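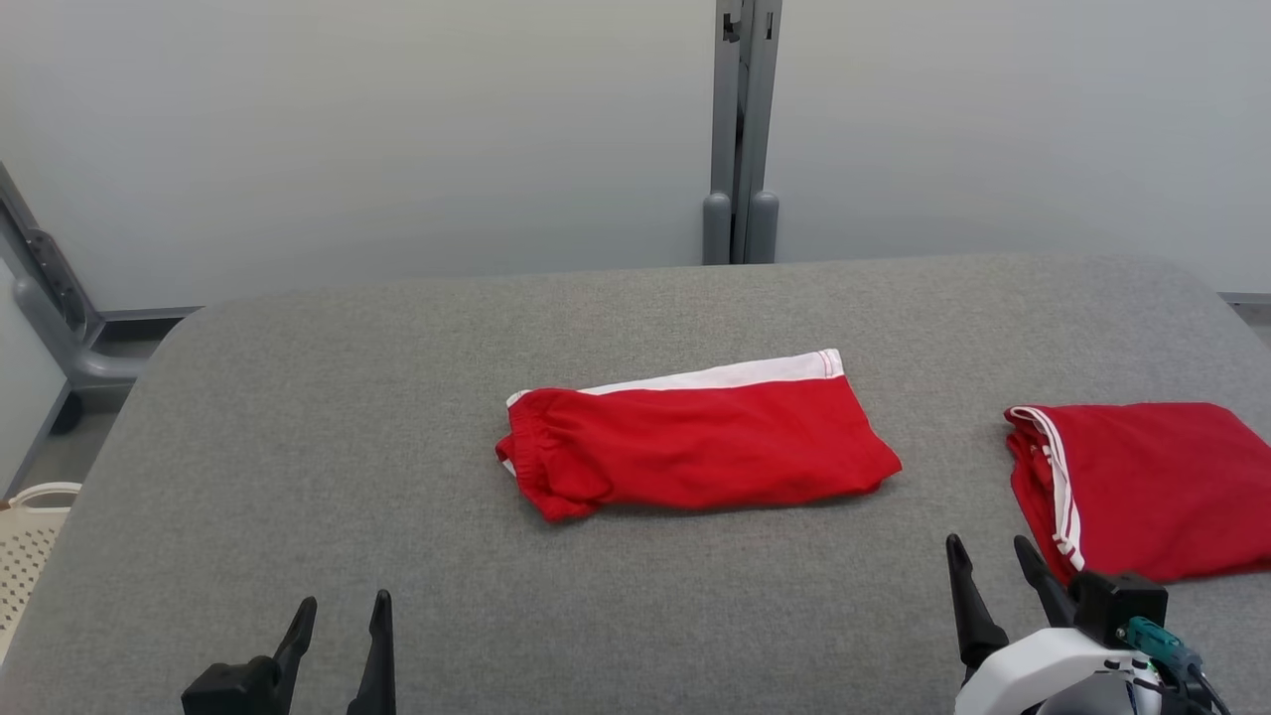
Fold it or leave it: a case for the flat table

September 4, 2020

I have folded clothes for other people for most of my working life, first in the back room of a sports shop and later for a school uniform exchange, and I have come to hold one opinion on the subject quite firmly. Sportswear ought to be folded, and it ought to be folded on a table.

The usual view is that tracksuits and the like don't need it. They are made of stuff that hardly creases, they get worn for an hour and thrown in the wash, and a drawer full of them stuffed in anyhow looks no different from the outside. I understand the argument. I lived by it until I had to find a child's medium in a box of 295 items, all of them red.

Red was the trouble with that box. When every garment is the same colour, what you have to go on is the trim, the cuff and the label, and a crumpled garment hides all three. You pick up a bundle thinking it is trousers and it is a top. You put it down and pick up the next one. At the exchange we once lost most of a morning in December this way, and we still sent a family home with two left-over jackets and no bottoms. 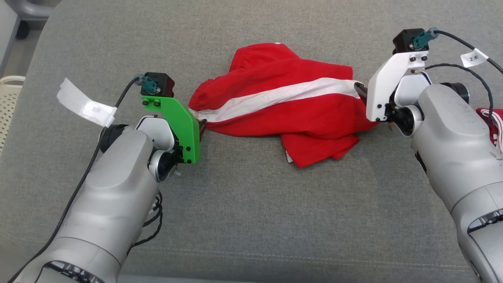

Red fabric with a white stripe, bunched up. Trousers or a sleeve?

A stripe is the best guide a folder can have. It was put on in a straight line, so if you lay the garment down and get the stripe running straight, the rest of the cloth more or less has to follow. Start from the stripe, smooth outwards, then bring the long sides together. The mistake I see most is people starting from the waistband, which is elasticated and never the same width twice, and then wondering why the legs come out uneven.

Cuffs are the other difficulty. A gathered cuff pulls the fabric in and won't lie flat whatever you do to it. I leave cuffs at one end and fold everything else square. Tucking them inside makes a lump in the middle of the parcel, and a pile of lumps falls over. You can live with a few puckers at the end.

Then there is the surface. At the shop we had a Viltel counter with a gloss top, and anything with a bit of shine to it slid about as if it were on ice. You would fold one half and the other half would move away from you. A table covered in cloth holds the garment where you put it. Grey suits the job well, as you can see both red and white against it. A bed will do if you have nothing else, but it is too low and too soft, and you will feel it in your back after the first basket.

I don't think much of the gadgets. The Hotberg folding board was passed round our exchange for a season, and it made very neat T-shirts. For trousers with elastic at the bottom it was no help at all, and it took up half the table while it was being no help.

People say they haven't the time. A pair of track bottoms takes me less time to fold than it takes to find a matching pair in a heap. If you do it as the washing comes in, one piece after another, there is never a heap to deal with — and the heap is what puts people off. I would go as far as to say that most untidy cupboards are made in the ten minutes after the dryer stops.

I will give the other side this much. Socks are not worth it, and neither is anything going straight into a kit bag for the same evening. Everything else should go on the table.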